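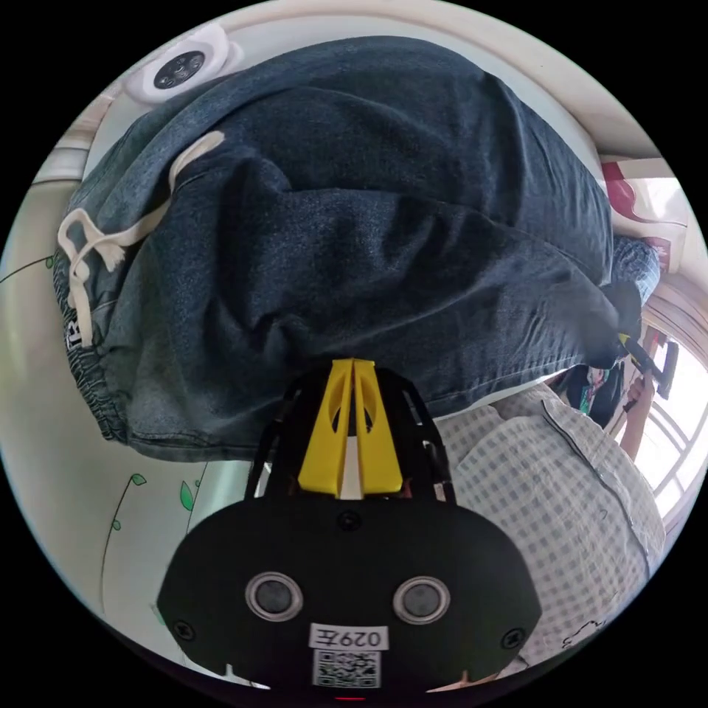

Section 4: Washing Denim and Other Heavy Cottons

Welcome to the fun part of your Gakamik 300 washer! If you've finished the leveling and hose checks in Section 3, you are ready to run a real load. Denim is a great first test because it is heavy, it soaks up a lot of water, and it shows you very quickly whether the machine is sitting level. It also happens to be where this washer really shines.

4.1 Before you load

1. Empty every pocket, including the tiny coin pocket on jeans. Coins and screws can work their way into the drain filter.
2. Close zippers, buttons and snaps.
3. Turn each piece inside out. The outside keeps its color much longer this way, and any fading happens where you won't see it.
4. Look over anything with a drawstring. Pull the two ends even and tie them in a loose bow so the cord can't slip back into the waistband or wrap itself around another piece of clothing.
5. Sort by color. Dark blue and black denim go together. Keep pale denim and anything white for another load.

NOTE: New dark denim gives off a lot of dye the first few times. Wash it alone at least twice before you mix it with other dark clothes. To check a piece, press a damp white cloth against an inside seam for a minute. If the cloth comes away blue, give it another solo wash.

4.2 Choosing the cycle

1. Press Power and wait for the chime.
2. Turn the dial to Heavy Cotton. The panel shows 60, the cycle time in minutes.
3. Press Temp until Cold lights up. Cold is the best choice for nearly all denim, and modern detergents do a lovely job in it.
4. Press Spin until Medium lights up. High spin sets hard creases in thick cloth, and they can be stubborn to get out.
5. Add liquid detergent to drawer 2, up to the lower line. Leave the softener tray empty for stretch denim and for anything with an elastic waist.
6. Close the drawer all the way, then press Start.

Want to add a sock you missed? Go ahead! Press Pause during the first few minutes and wait for the door light to go out -- then open the door, drop it in, and press Start again.

CAUTION: Do not fill the drum past the row of holes marked with a raised line. Wet denim weighs far more than dry denim, and an overfull drum may knock against the cabinet during the spin. If you hear a steady banging, press Pause, wait for the drum to stop, and spread the load out by hand.

CAUTION: Never wash clothing that has gasoline, paint thinner or cooking oil soaked into it. Vapors can catch fire inside the drum or later in a dryer.

4.3 After the cycle

1. Take the load out promptly. Denim left sitting in the drum creases badly and picks up a musty smell.
2. Shake each piece hard, twice, holding it by the waist.
3. Smooth the seams and hems flat with your hands while the cloth is damp. It takes seconds and saves a surprising amount of ironing.
4. Stretch gathered waistbands gently from side to side so the puckers settle evenly, and untie the bow in the drawstring.
5. Hang to dry, out of direct sun. If you use a dryer, pick low heat and take things out while the thick seams still feel a little damp.
6. Leave the washer door and the detergent drawer open a crack.

If printed lettering or logos are part of the garment, keep it inside out for ironing too, and stay off the print completely.

4.4 If something isn't right

Blue streaks on other clothes: Rewash them right away, cold, before they dry. Dried dye is much harder to shift.

White powder in the folds: The load was too big or the detergent was a powder that didn't dissolve. Run Rinse + Spin and switch to liquid next time.

Clothes still dripping: The load probably bunched up on one side and the washer slowed its spin to protect itself. Rearrange the pieces and run Spin Only. A single heavy pair of jeans can do this as well -- toss in a couple of dark towels for balance.

Panel shows F2: The drain filter needs cleaning. Follow the steps in Section 7, and keep a shallow tray and an old towel handy.

The Gakamik's drum bearing is tested for 2,000 cycles before we sign off on a design, so please don't be shy about using Heavy Cotton as often as you need it. It loves the work!

Section text by Lizeth Cuadros, Berkwood Home Guides

Last updated: 26 Apr 2025

Related sections
Section 3: Leveling and Hose Checks
Section 5: Towels and Bedding
Section 7: Cleaning the Drain Filter
Using the Hepburn Drying Rack
Rinduveck Stacking Kit: Fitting Guide

Contact Support | Copyright Berkwood Home Guides | Back to top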